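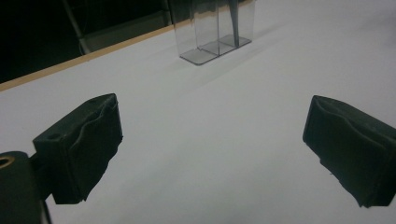

What are you paying for when you buy a hand-held gripper kit?

You are paying for demonstrations that a robot can use later, and for the hardware which makes them possible. The grippers themselves are the smaller part of the price in most offers. The larger part is the software, the spare pads and the support hours.

# Handout 4: Reading an offer for a hand-held gripper kit

Course: Buying and Testing Automation Equipment
Lecturer: Lilibeth Abella
Version: August 2025

## 4.1 The offer

We take the Clovel two-hand kit as our case. It is sold by Prukberg, and the offer letter is in the course folder. Please read it before the lab, including the last page, where the service terms are printed in small type.

The basic package contains:

- 2 hand-held grippers, left and right
- cables for both grippers
- 30 replacement finger pads
- the recording software, for one computer
- one training visit

The head camera is listed as an option. I ask you to treat it as required, for the reason that the lab tasks use both hands and the view from one gripper does not always show what the other gripper is doing.

## 4.2 What we compare

Last January my group compared this kit with a second one from Panyasiri. We used the same small task with both: take a thin object, carry it to a clear divided holder, and put it in a compartment. It sounds easy. A person with free fingers does it without thinking, but with a gripper the same person must learn again where the tip of the object is.

We planned 100 demonstrations with each kit. With the Clovel kit we finished them in one afternoon. With the Panyasiri kit we needed a second session, mostly for the reason that the software asked us to confirm each recording by hand.

Points to write in your comparison table:

| Point | Where to find it |
|---|---|
| Weight of one gripper | Data sheet, page 2 |
| Opening between fingers | Measure it yourself |
| Pad material and price | Spare parts list |
| Cable length | Measure it yourself |
| Time to save one recording | Measure it in the lab |
| Export format | Software manual |

Do not copy the opening from the data sheet. In both kits the printed value is for fingers without pads, and the pads take away a part of it.

## 4.3 Thin objects

Thin objects are a good test of a kit, and sellers do not often choose them for a demonstration. A box or a cup forgives a wrong angle. A brush or a pen turns between the fingers when the grip is too near to one end.

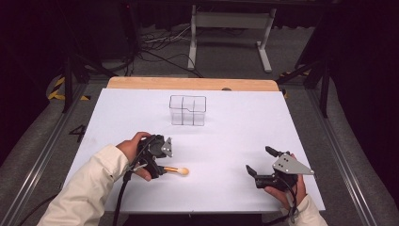 For this reason I want you to repeat each task with three grip positions: near the tip, in the middle, and near the back end. Write down each drop and each turn of the object separately. They are different errors. A drop usually tells you about the closing force, and a turn tells you more about the pad surface.

If you change a pad during the session, start a new file. We did not do this the first time, and later we could not separate the recordings made with the old pad from those with the new one.

## 4.4 Service terms

Prukberg offers two levels of service. In the lower level, you send the gripper to them and wait. In the higher level, a replacement comes first and you return the broken one after. The higher level costs 222 per year for each gripper, before tax.

Leturmont, who repairs both brands, gives no replacement but accepts kits that are out of warranty. Their price list is also in the folder.

Calculate the cost for a small laboratory which uses one kit for three years. Include pads. My own students forgot the pads in the first calculation, and the result was much too low.

## 4.5 For the next session

1. Fill in the table for the Clovel kit.
2. Bring your cost calculation on one page.
3. Write two questions you would send to the seller before signing.

The question about who owns the recordings is already taken, so please choose other ones.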